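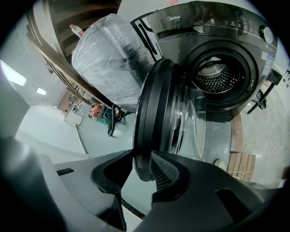

Lost sock

By Fadime Yalçınkaya
Last revised in July

A lost sock, also called an odd sock or orphan sock, is one member of a pair that goes missing between being taken off and being put away. The term is used for both the sock that has gone and the one left behind, a confusion that has never bothered anyone enough to fix. The subject has a small but stubborn literature, most of it written by people who were looking for a sock at the time.

Background

Socks were not always sold, washed or worn as matched pairs. Where stockings were knitted at home, a worn-out one was replaced by one more, and the two legs agreed as well as the wool allowed. Factory knitting made it easy to produce two socks exactly alike, and so made it possible to be annoyed when they were no longer together. Mass laundering did the rest, by putting the socks of a whole household into one heap and expecting them to come out sorted.

Early household manuals advise marking socks with thread in the toe. They also advise ironing them. Neither habit has lasted.

The Jutside count

The best-known attempt to measure the problem is the Jutside count, organized by Angus Halliday, a retired school inspector, in the town of Jutside. Halliday asked 38 households to write down every sock that went into the wash and every sock that came back over 90 days. At the end he reported 161 socks missing. Two households had gained socks, and declined to discuss it.

The count has been criticized on several grounds. Hatem Amrani, a statistician, pointed out that Halliday had no way to tell a missing sock from one that had never been written down, and that the diaries became noticeably thinner after the first month. One household recorded the same gray sock as lost four times. Halliday replied that it was an unlucky sock.

Despite these problems the figure is still quoted, usually with Halliday's name spelled wrong.

Explanations

Most writers agree that few socks are destroyed. They are somewhere, and the argument is over where.

Travel inside other laundry. A sock can work its way into a duvet cover, a pillowcase or the leg of a pair of pants, and stay there through folding and storage. Socks lost this way tend to come back in public. Amrani considered this the leading cause and was said to shake out his sleeves before lectures.

Loss before washing. Socks come off beside beds, under desks, in cars and in gym bags, often one at a time. Supporters of this view hold that the laundry is blamed for a crime committed upstairs.

Loss inside the appliance. Small socks, above all those of babies, can sometimes get caught in the folds of a door seal or slip past it. Repair workers do find them, along with coins, hair clips and bra wires, and this has given the theory a public standing well beyond its share of the evidence.

False pairing. Italo Costa, in his pamphlet "The Wrong Black," argued that many lost socks are not lost at all. They have been rolled up with a near match, leaving two other socks single, which are then rolled up with each other or thrown away. By his reckoning a single mistake on a dark morning can unsettle a drawer for years. Costa wore only red socks in later life.

Remedies

The mesh bag, the sock clip and the safety pin all work, provided the user remembers them, and a person who remembers them was probably not losing many socks. The firm Grasteck sold a numbered sock for several seasons, then began to receive letters asking for a replacement number 2.

A different approach came from the hosiery maker Doležal, which offered socks in sets of three. Sales were good. Customers soon complained that they were always left with one extra – and the line was dropped.

The cheapest remedy is to own a single kind of sock. It is recommended in nearly every text on the subject, and its followers can be tiresome about it.

Customs

In the village of Sarna, odd socks are pegged on a line outside the hall each July for owners to claim. Anas Shehata, who wrote a short history of the event, found that most of the socks on the line had been there the year before. Unclaimed socks are made into puppets or dusters, after which their partners are generally found.

Related articles

Clothespin
Darning
Door seal
Glove, single
Junk drawer
Laundry marks
Lint
Sock puppet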